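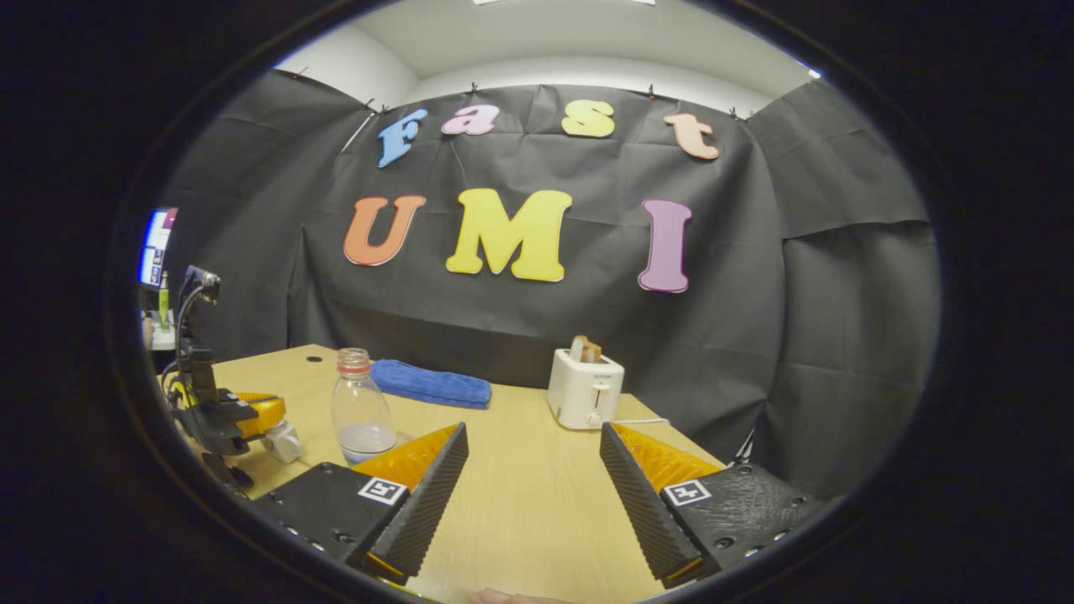

*Blue towel and the red-capped bottle on the table.*

December 16, 2018

So I finally made it out to the air museum in Sturbridge! I've been saying I'd go for years, and it took a canceled weekend trip to get me in the car. It's 70 miles each way for me, mostly two-lane road, and I stopped for pie in Irnstead, which I recommend (get the sour cherry).

The museum is one big hangar and a smaller one out back. The big one has the planes everybody comes for, all polished up with ropes around them. I liked the small one better. They have an old trainer in there with half its skin off, so you can see the ribs and the control cables running all the way back to the tail. I stood there so long that one of the guides came over and asked if I was okay.

He used to be a Navy mechanic, and once he got going I learned more in an hour than I had from all the signs. He spent most of his time working below deck, and he told me what he remembers best is the noise — it came through the ceiling every time a plane landed, and after a few weeks he slept right through it. He also let me hold a flight helmet, and wow, those are heavier than they look.

Upstairs there's a reading room with squadron logbooks in binders. I pulled number 524 just because it was on the end, and it was mostly weather and fuel and who had a cold. I loved it. I read until my parking ran out.

Admission was $4, and the gift shop is tiny but has good postcards. I bought the Reisinger book on carrier training, used, with somebody's pencil notes in the margins. I'm on page 60 and the notes are funnier than the book.

I want to go back in the spring when they roll the trainer outside. If anyone has been to one of those days, tell me how early I need to get there!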